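Durano Student Robotics Club
Simulator Handbook, Section 6: Your First Basket Task

Welcome to the fun part! By now you have the simulator installed, your team login works, and you've waved both hands at the camera (everybody does). In this section you'll load the tabletop, move a real task from start to finish, and save a run you can enter in the Rillstead Cup.

Before you start
Close every other program on the lab computer. Put on the tracking gloves and tighten the wrist straps until they're snug.

CAUTION: Never plug in or unplug a glove while the simulator is running. Pause first, then quit to the menu.

6.1 Load the table

1. From the main menu, choose Tasks, then Basket.
2. Type 3458 in the seed box so your objects land where your teammates' do.
3. Press Load and keep your hands still until the bar reaches the end.
4. Check that the basket has its white liner. If the liner is missing, load the task again.
5. Pick up the orange and white cylinder with the right hand and bring it over the opening.

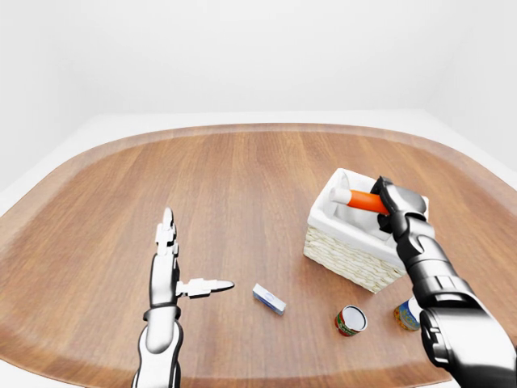

Phillips team adds that you should try step 5 at half speed for your first few runs, and that rolling your wrist early, well before you get to the basket, makes the whole move feel easier. Their other tip is to rest your left elbow on the desk.

Great advice, and half speed is allowed in practice. Cup runs have to be at full speed.

6.2 Set your ready pose

Every scored run begins from the ready pose, so it's worth getting really comfortable with it!

1. Hold both hands low, one on each side, fingers pointing up.
2. Stretch your thumbs out flat so they point toward each other.
3. Stay there for 3 seconds. The timer turns green.

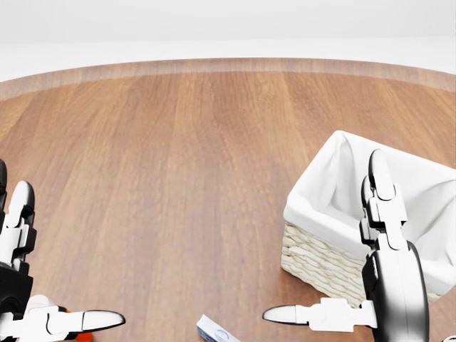 4. Press the foot pedal to start recording.

Note: If the timer keeps resetting, your gloves have drifted. Open Settings, choose Calibrate, and repeat from step 1.

6.3 Hold and release

1. Close your grip slowly on the orange end. Squeezing hard makes the simulator shake the object.
2. Lift straight up until you clear the rim.
3. Move across and stop above the liner. Leave your left hand out of the way. 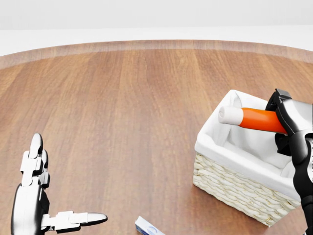 4. Lower a little, then open all your fingers together.
5. Pull your hand back and press the pedal again to stop recording.

Your score pops up right away. You need 82 or better to enter a run, and the first time you see that number go by is such a thrill!

CAUTION: Don't rename the run file. The Brurbridge scoring page only reads the original name.

6.4 Save your run

Choose Export, pick your team folder, and wait for the chime before you log out.

Handbook updated December 11, 2020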